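Mombridge Well Water Readings
README for the data files, release 2

Contents

1. What is in the package
2. File layout
3. Column definitions
4. Sampling
5. Units and rounding
6. Missing and flagged values
7. Bench glassware
8. Known problems
9. Changes from release 1
10. Reuse

1. What is in the package

The package holds chemistry readings from 36 private wells in and near the town of Mombridge. All wells draw from the shallow gravel layer or from the sandstone under it. Readings cover pH, conductivity, total hardness, nitrate, iron, manganese and suspended solids. Water level is included where the well cap could be opened without tools.

The data are meant for people who want to compare wells with each other or to follow one well through the seasons. They are not compliance data and can't be used to show that a well meets a drinking water limit. No bacteria tests were done.

2. File layout

readings.csv – one row per well per visit
wells.csv – one row per well
flags.csv – one row per flagged reading
units.txt – unit strings as used in the column headers
old/ – the release 1 files, unchanged

All CSV files are UTF-8, comma separated, with a header row. Text fields are quoted only if they contain a comma. Line endings are LF. Spreadsheet programs may read the well codes as dates (MAR-04 is the usual one). Import that column as text.

3. Column definitions

readings.csv

well_code: three letters, a hyphen, two digits. Joins to wells.csv.
visit: integer, starting at 1 for each well. Visits are in time order but are not evenly spaced.
month: month of the visit, as a three-letter abbreviation.
ph: field reading, taken at the tap.
cond: specific conductance, corrected to 25 C by the meter.
hard: total hardness as calcium carbonate, by titration.
no3_n: nitrate as nitrogen. Multiply by 4.43 to get nitrate as nitrate.
fe_tot, fe_dis: total and dissolved iron.
mn_tot: total manganese.
tss: total suspended solids.
level: depth to water below the top of the casing. Blank if not measured.

wells.csv

well_code: as above.
aquifer: G for gravel, S for sandstone, U for unknown.
depth: completed depth from the driller's log, or blank.
treat: Y if the only tap available was downstream of a softener or filter.
area: Mombridge or Faltholm. Faltholm is the low ground east of the rail line and floods in most springs.

Exact locations are withheld at the owners' request. Codes do not follow street order.

4. Sampling

Each tap was run for 15 minutes before a sample was taken. Aerators and hoses were removed first. pH and conductivity were read in a flow cell at the tap, and the other samples went into rinsed bottles and were kept in a cooler until they reached the bench.

Bottles for dissolved iron were filled from a syringe filter on site, then acidified. Bottles for total iron and manganese were acidified without filtering. Nitrate bottles were left plain and tested the same day. On two visits in May the drive back from Faltholm ran late and the nitrate bottles stood overnight in the refrigerator. Those rows carry flag H.

5. Units and rounding

Concentrations are in milligrams per liter. Conductance is in microsiemens per centimeter. Depths are in feet. Values are stored as written on the bench sheet, with no later rounding, so the number of decimals varies within a column. Do not read precision from trailing zeros.

6. Missing and flagged values

A blank cell means no reading was made. A reading below the detection limit is stored as the limit itself and has flag L in flags.csv. Take care when averaging: means that include L rows are biased high.

L – below detection limit
H – holding time exceeded
T – sample taken after treatment
R – repeat titration differed from the first by more than the allowed amount; the mean is stored
X – doubtful, reason given in the note column

Flags can be combined. A row with two flags appears twice in flags.csv.

7. Bench glassware

Color tests for iron and manganese were run in clear glass tubes, held in an acrylic rack over black cloth. Hardness was titrated in flasks. Glassware for the metals was soaked in dilute acid and rinsed with deionized water before use, and was kept apart from the rest. Blanks were run with each batch and are not subtracted from the stored values.
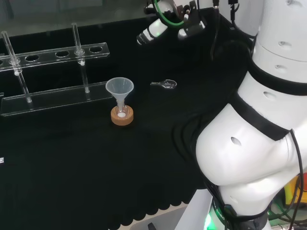 8. Known problems

Hardness in treated samples is low and says nothing about the well. Filter on treat = N before mapping hardness.

The conductivity meter was replaced between visits 3 and 4. The old and new meters were checked against the same standard, but the old one drifted in cold weather. Winter values from visits 1 to 3 may be low.

fe_dis is larger than fe_tot in a few rows. The differences are within the error of the test and have been left alone.

Driller's depths for the Faltholm wells are measured from old ground level. Fill was added later at several lots and the depth column has not been corrected for it.

9. Changes from release 1

– Column nitrate renamed to no3_n.
– Flag R added.
– Well codes with a single digit padded to two.
– Duplicate rows for visit 5 removed.
– Aquifer changed from U to S for wells with a log found after release 1.

10. Reuse

The files may be copied, changed and passed on, with credit to the Mombridge Well Water Readings and the release number. Corrections to well depth or aquifer are accepted if a copy of the driller's log is attached.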